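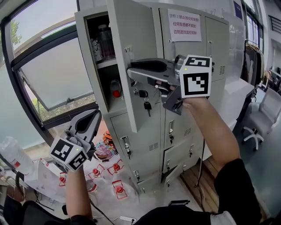
Raphaël Vasseur drew the first version of the Nirnholm mark on the back of a train ticket, and he still has it. "It's awful!" he says, delighted. "The N looks like a broken fence. But the angle is already there, and the angle is what everyone remembers."

Nirnholm makes cheese, and its founders came to Vasseur's studio, Carré, in March wanting a picture of a cow. He talked them into letters instead – a wide, slightly lopsided N with a notch cut where a wedge would come out. Getting the notch right took 80 sketches, of which he showed the client 4.

"You have to let the letter tell you how much it can lose," he says. "Take too much and people read a V. My sister read a V for two weeks."

The wordmark is set in Aroto, a typeface he loves so much that he keeps getting up to pull printed proofs off the wall. Look at the lowercase r, he tells me, look how short the arm is! It holds up on a rind stamp 10 millimeters wide, and that settled it for him.

Color came last. The founders wanted green, Vasseur wanted a burnt orange, and they ended up with both, the orange kept for aged cheeses only.

He is now working on labels for Arov, a small maker of pickles, and has started with the jar lids. "A circle is so bossy," he says. "I'm having a wonderful time."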